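Speaker notes: Norport beyond the front desk
Kekeli Gyamfi
2026-09-11
14 shares | 3 comments

(For the accommodation owners' evening. Slides are separate. If the clicker dies just keep talking.)

OPENING

Thanks, hello, thanks to Gobnait Flanagan for having me. Mention parking, the gate locks at nine.

Who here has had a guest come down at breakfast and ask "so what is there to do?" Wait for hands. Who handed them the map with the ads on it? Wait for laugh, if any.

That map is what I want to talk about. Well, what we say instead of the map.

Guests come to Norport for one night on the way to somewhere else. That's the habit. They get in late, eat, sleep, gone by ten. A second night is worth more to you than any discount you can run, less laundry, fewer check-ins, they eat in town twice. So tonight is about the second night.

SLIDE 2 - THE HARBOUR WALK

Everybody sends people to the harbour. Good. But we send them at the wrong time. Midday in summer there's no shade from the ferry steps to the fish sheds and they're back in twenty minutes saying they've seen it.

Send them early or send them after six. Early: boats coming in, the bakery on Wallner Street open from half past five. After six: light is on the old customs house, kids jumping off the steps, the chip van.

Say which way to walk. I mean it. Left out of town, along the wall, then up through the lanes and home. Going right first takes you past the container yard and people give up.

Surface is rough past the second slipway. Tell anyone with a pram or a walker to turn up at the chapel lane, it's ramped.

SLIDE 3 - THE OLD TOWN LANES

Free, close, nobody needs a car. The church is open mornings only, the door on the side not the big one. I've watched people rattle the big one for years.

Museum. Small. Two rooms and a yard. Don't oversell it. "Forty minutes, good on a wet day" is fair and they come back happy. "World class maritime collection" (that was on one of your websites, I won't say whose) and they come back cross.

Number for this slide: 1,447 people through the museum door last season. That's the whole season. We have more beds than that filled in a good fortnight. So most of our guests never got there, and it's eight minutes on foot from the furthest place in this room.

PAUSE. Water. 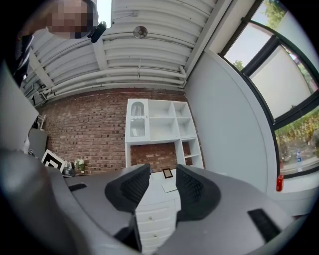 Right, so how do they find out. Not the brochure rack. I asked guests at our place all through last summer, just chatting at checkout, and what they remembered was something a person told them. One thing. Not a list. "The girl on the desk said go to the lookout." That sort of thing.

So my ask is every one of you picks a favourite and says it out loud at check-in. Yours, not mine. If you hate the museum don't send them to the museum.

SLIDE 5 - HALF DAYS

Zevodcombe. Inland, half an hour by car, bus is possible but read the timetable properly becuase the last one back is ten to four and they will be stranded. It's happened to a couple of ours. I drove out and got them, lovely people, but I'd rather not make a habit of it.

What's there: mill, river path, tea room, swimming hole below the weir. Path is flat. Tea room is cash only last I heard, check before you say so. Swimming hole is cold all year, warn them.

Good for: families, anyone over a big drive, people with dogs. Not good for: anyone who wants shops.

The Rondix boat. Runs from the ferry steps, goes out round the island and back, 2 trips a day till the end of September, then weekends if the weather's kind. Book ahead. Seals often, not always, PLEASE don't promise seals. I promised seals once. Three emails.

Seasick people sit at the back, low down.

SLIDE 6 - EATING

Touchy subject, keep it short. I'm not going to rank anyone.

Just: know who's shut which night. Half of the complaints I get are someone walking across town on our advice to a locked door. Ring round once a month, write it on the wall behind the desk, done. If you run a kitchen, tell the rest of us when your hours change. We had a group email for this. It died. Happy to start it again if people will reply to it.

Picnics. Underused. A bread roll, cheese, something from the smokehouse, and off to the lookout. Costs the guest hardly anything and they talk about it for a week.

SLIDE 7 - WET DAYS

We get them, no use pretending. Museum, the pool, the second hand bookshop in Wallner Street (the owner doesn't mind people staying for hours, I asked). Cinema on the hill does an afternoon showing in school holidays only.

Also fine: staying in. Leave the lounge fire going, put a jigsaw out. One couple at ours did 3 wet days on jigsaws and booked again for this year.

SLIDE 8 - SIGNS (skip if runnning late)

Brown sign to the lookout still points into the supermarket carpark. I've written to the council, so has Gobnait. More letters would help, short ones. Address is on the handout.

Sign at the station says harbour 10 min. It's more like fifteen with a suitcase. Tell guests before they arrive, not after.

CLOSE

What I'd like you to go home and do:
- walk the harbour loop yourself, the left hand way
- ask whoever works your desk what they'd do with a free afternoon here
- take one thing off your website that isn't true any more

Questions. If someone asks about the cruise ship berth: I don't know any more than you do, Gobnait might, pass it to her.

If someone asks about the tourist tax: not tonight.

Handouts by the door, there's spare bus timetables too, take a pile. Tea's on the back table. Stack your chair on the way out.

3 comments | Share this

Contact the Norport Accommodation Owners' Group | © 2026 | Back to top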